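The Back-of-the-Counter Row

Last updated 24th November

Teresa Carrilho has moved kitchens twice since May and she's done with drawers. "Two drawers, both jammed. I never want to see the bottom of one again." So everything she reaches for goes in a row along the back. One line, nothing stacked.

It sounds like nothing. It isn't a new idea either. But try it for a week before you laugh.

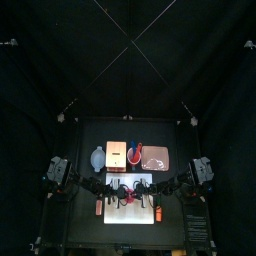 The trick is the front half. Keep it clear for whatever you're doing right now, chopping, wrapping, writing the labels. Rui Moreira, who rents 300 square feet over a bike shop, got by with one upright wooden box and a cup for his utensils for most of a year. Handles up, allways. He tried a lid on the cup once. Gone by lunch.

Shallow things go at the ends, tall things toward the middle. Carrilho swears by see-through plastic, pale blue or pink, so you know whats in there without lifting anything. Moreira thinks it looks like a dentist's. They have argued about this in my hearing for almost 70 minutes.

And color. A dab of red on a white surface does more work than any label. Your eye goes straight to it, even half covered up.
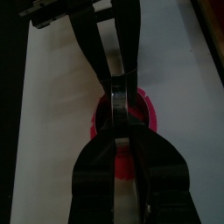 What to put in the row

Fewer things than you want. A box, a cup, a dish, maybe a tray for odds and ends. Wood next to plastic is fine, stops it looking like a shop shelf. Spatula goes in the cup, not in the tray, don't start.

Wipe behind it on the same day you take the trash out. Then put it all back in the same order. 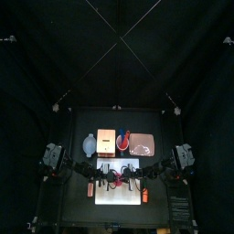 Blue dish, wooden box, then the cup with its red and blue utensils.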